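Setting Up a Tabletop Arm Cell the Careful Way
Posted 2024-09-12 by Honeylyn Talavera

If you read my March post on mounting the arm, you already know I can spend a whole evening on bolts, so thank you for coming back! Today we get to the good practice side of things, meaning the habits we keep at Gustirik before anyone starts a cloth handling run.

Step 1. Start with the stop button. Put it where the operator can slap it without leaning across the arm's reach, and press it once before every session with the arm moving slowly. A stop that hasn't been tried this morning is one I don't count on.

Step 2. Dress the cables. Leave enough slack at each joint for the full swing, tie the bundle to the link, then jog the arm through its whole range and watch every loop as it goes. 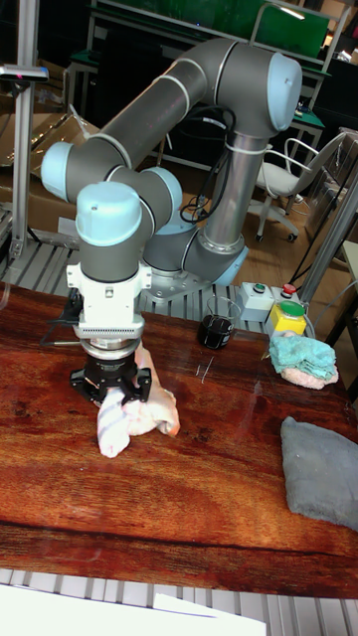 Step 3. Set your speed limit in the controller and write it on the cell card. We cap ours at 200 millimeters per second for any work with a person nearby, and that number came out of our own risk assessment, so please do yours instead of borrowing it. Makis Balaskas keeps our cards in a binder (ours is form 54, if you ever visit the Rakville shop), and he will send you back if the date is missing.

Step 4. Think about the grip. Soft goods feel harmless, and folks get casual around them, but the jaws close just as hard on a finger as they do on a towel. Treat them as a pinch point, and keep hands off the table until the arm has stopped and you've paused the program yourself. 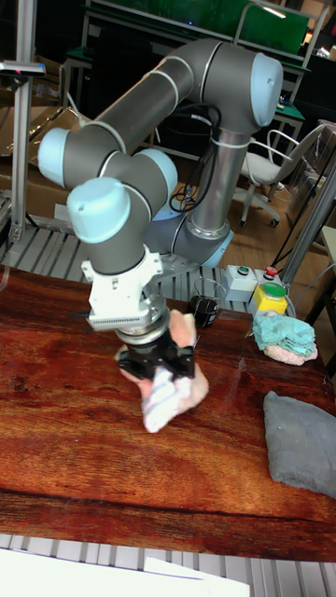
Cloth held in the jaws, with the push buttons at the back corner of the table.

Step 5. Walk the cell before you hit start. Look for loose paper, glassware, anything the wrist could catch on its way down - and take out whatever the task doesn't call for. I do one slow lap with the cell card in my hand.

Step 6. Log it. Two lines will do: who ran it and what changed since last time. If you swapped the jaws or moved the table, go back to Step 1, even when you're in a hurry to get home.

Next time I'll go through the cell card itself, line by line.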